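When the gripper stalls on a socket lever: how I sort it out

I had a lovely run of boards going through the cell in July, and then one Monday the whole thing stopped dead with a force fault, right at the point where the finger opens the processor socket. Then it did it again on the next board. If you're stripping old desktop boards with a small arm you'll probably meet this one sooner or later, so I've written up what I do now (after quite a lot of swearing and one bent lever).

My setup is a Lindsay arm with a Harkholm two-finger gripper, run from the Zaleck control software. The menus may be in a different place on yours but the order of things should carry over.

First, stop and leave it stopped. It's so tempting to hit Clear and Resume! Don't. On mine, Resume picks up the last move at the same force target, and if the finger is wedged under the lever it will shove even harder. That's how I bent mine. Press the stop, wait for the brakes to click on, and keep your hands out until the panel says the drives are off.

Next, have a proper look at where the tip has got to before you move anything. I bring up the wrist view and zoom in on the lever. You want to know if the tip is on the lever itself, on the metal frame round the socket, or down on the board. If it's on the board, back straight up and don't even think about going sideways, there are tiny parts all over the place and they come off like crumbs.
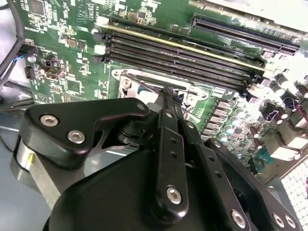 Candura wrote in to say they'd had the same fault for weeks and it was the tool offset all along, left over from a finger swap, and could I please put that check first. Fair point! I still like to look before I touch the settings, but do the offset straight after.

So, the offset. Open the tool page and compare the finger length with the one you've got fitted. Mine should be 90 mm and it was set to 88, left behind from the old finger. Two millimetres doesn't sound like much, but the arm thought the tip was higher up than it was, so it came in low and jammed. Type in the right number, save it, then close the page and open it again to make sure it stuck (mine didn't the first time, grrr).

Now free the arm. Switch to hand guiding, take the weight of the gripper with one hand, and ease it back the way it came in. Socket levers usually sit under a little hook at the side, so if it feels springy, you're pulling against the hook. Push down and slightly out, then lift. Never yank it.

Once it's clear, check the screws at the base of the finger. A loose one gives you a fault that looks exactly the same, only it comes and goes, and you'll lose an afternoon to it.

Last bit is the force limit. I'd set mine to 900 in the software's own units, which was plain silly for a lever. I dropped it to 219 and ran the move at the slowest speed on a scrap board, with my thumb on the stop. If it trips at the low limit, go back to the offset and touch off again before you think about raising it.

I've also switched off automatic retry for that one step. It's under Recovery, then Step Options, and you have to untick it for each program separately.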